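**Ticket 1312 – Crew rest hour records not syncing from vessel to office**
Status: closed, watching
Vessel: *Dretau*
Opened by: Precious Mercado, crewing desk, Wolcombe office

Hi all, and thank you for being so patient with me on the phone this morning! I promised to write everything up properly, so I've put it all in one place for whoever picks this up next.

The *Dretau* sends her rest hour sheets to us through Birnis every night at 23:30 ship's time. Since she left the yard in October the sheets have been arriving, but the totals are wrong for anyone who stood a watch across midnight. The second mate's sheet had him down for 48 hours of work in a single day, and while he's a very hard worker, I don't think port state control would take that well. We have an inspection coming up and I'd love to have this sorted before she's alongside.

What I've tried so far:

- Logged out and back in, both on my own computer and on the spare one by the window
- Asked the master to resend the whole month (he did, very kindly, and it came through with the same totals)
- Compared one sheet by hand with the bridge log. The log is fine.
- Cleared the queue on our side, which had 291 messages sitting in it. I hadn't known there was a queue!
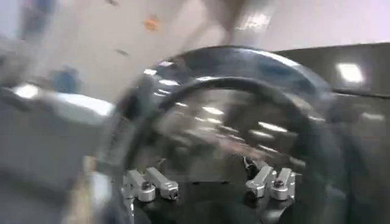
The master also mentioned that the ship's clocks went back an hour on passage, and that the third engineer changed the time on the crew computer himself. I didn't think much of it at first, but the first bad sheet is from that same night, so I'm passing it along.

---

**Reply from second line, 14:10**

Hello Precious, what a nice clear ticket, thank you. I think you've found it. The Birnis client on board keeps its own ship's time setting, separate from the computer clock, and if the two disagree it saves a midnight watch under both dates. Could you ask the master to do this, in order:

1. Close the client on the crew computer.
2. Set the computer clock back to UTC and leave it there.
3. Open the client, go to `Settings > Ship's time`, and enter the offset.
4. Run `Rebuild totals` for the month. It'll look frozen at first – please let it finish.

Please don't have anyone edit the sheets by hand before the rebuild, or the old totals will stick.

---

**Precious, 16:45**

All done! The rebuild went through 300 entries and the second mate is back to a sensible ten hours. Captain Szczepańska has put a note on the crew computer asking people to leave the clock alone. I'd like to keep this on watch until the next clock change, if that's all right with you, and I'll check the *Dretau* sheets each morning until then.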